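The Slow Ferment at Bunting

Bunting occupies a former hardware store on the main street of Standville. It sells four breads, one roll and a short list of pastries. Conall Tully opened it in July with a secondhand deck oven and a rye starter he had kept going since cooking school.

The house loaf is a 30 percent whole wheat sourdough. Tully mixes flour and water first, rests the dough for an hour, then adds starter and salt. Bulk fermentation runs six hours. Shaped loaves go into the cooler overnight and are baked from cold.

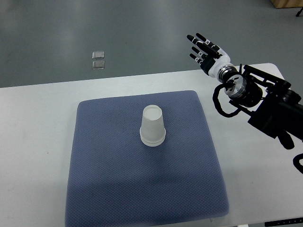

Flour comes from a mill in Favbridge run by Kuldeep Lodhi, who grinds to order. Protein varies by lot, so Tully bakes a test loaf from each delivery and adjusts the water before committing to a full batch. A weak lot gets less water and a shorter bulk. He keeps the results in a notebook, now at 364 entries.

The rye is denser and takes longer. It is baked in lidded tins, cooled, wrapped in cloth and held a full day before slicing. Cut early, the crumb gums up on the knife.
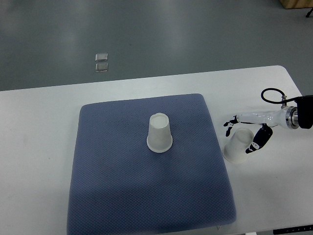

Pastry is handled by Sem Vermeulen, previously at Nulura. His cardamom bun uses a lean dough with less butter than most, and the spice is ground each morning. The crust is thin and the center stays soft until midafternoon. The almond slice is less successful: the filling is sweet and the base was underbaked on both visits.

Weekly output is nearly 400 loaves. Tully says a second oven would double that, but the wiring in the building will not carry it. The house loaf usually sells out before noon, and the rye can be reserved by phone a day ahead.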